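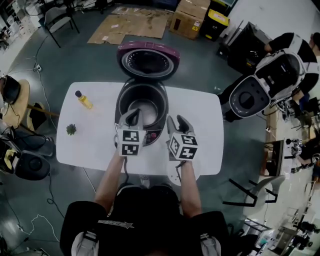

Gönül Demirtaş wrote in to ask whether Grinda counts secondary suites as separate dwellings. It does now!

# Grinda: zoning appeals, Florkton

2,835 rows, one per appeal, with 84 still missing a ward. I love how much neighbourhood history is in the `reasons` column (go read the laneway ones).

- `units`: dwellings proposed
- `storeys`: as filed
- `outcome`: allowed, refused, withdrawn

Updated 3/24/25, fixes welcome!

Print | E-mail this page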